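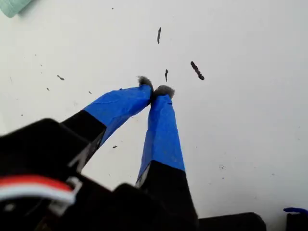

Dear Rozália and everyone at the Khan Fund,

The Jivimum workroom has had a good busy spring so far, and I'm happy to say that the tidying side of the project, which I know looked like the dullest line in our application, has turned into the part people talk about most. When we wrote to you last we were still arguing over whether to go with white or gray for the work surfaces. We went with white, and I'm glad, even on the days when it shows us up: small dark bits scattered across a plain white surface stand out from clear across the room, and once you have spotted one you start seeing the others. On the old brown benches they could have sat there until summer!

Since March we have spent 1557 dollars of the grant. Most of that went to Lostier for the new surfaces and the fitting, and the rest bought brushes, dustpans, cloths and the lidded bins (the first bins were too tall to slide under anything, so Ya-wen Yuen drove them back and came home with shorter ones, at no extra cost to us). We have 200 dollars set aside for replacing cloths and I don't expect to need all of it before the fall.

The cleanup routine is simple and has changed a little from the one we sent you. Everyone stops 15 minutes before the end of a session. Tools go back on the wall first, then scraps big enough to keep go into the sorting trays, and only then does anybody pick up a brush. We used to wipe straight away with a damp cloth, but that mostly pushed the grit along to the next person's place, so now it's a dry brush toward the near edge, into the pan, and the cloth last. Chi-keung Wu wrote this out in large letters and taped it by the sink.

Two things are behind. The shelving from Modeo came with the wrong brackets and we are waiting on the right ones, so the spare trays are still stacked in the hallway, where I trip over them most mornings. And the Tuesday evening group, which is our biggest, still runs late and skips the last wipe more often than I'd like. Tin-yau Yuen has offered to start their cleanup earlier for the next few weeks and let me know how it goes.

Receipts are in the second envelope, clipped in date order. If you would like to come by, late afternoon is the nicest time, when the sessions are winding down and there is usually tea.

With many thanks,
Bo-ram Yeo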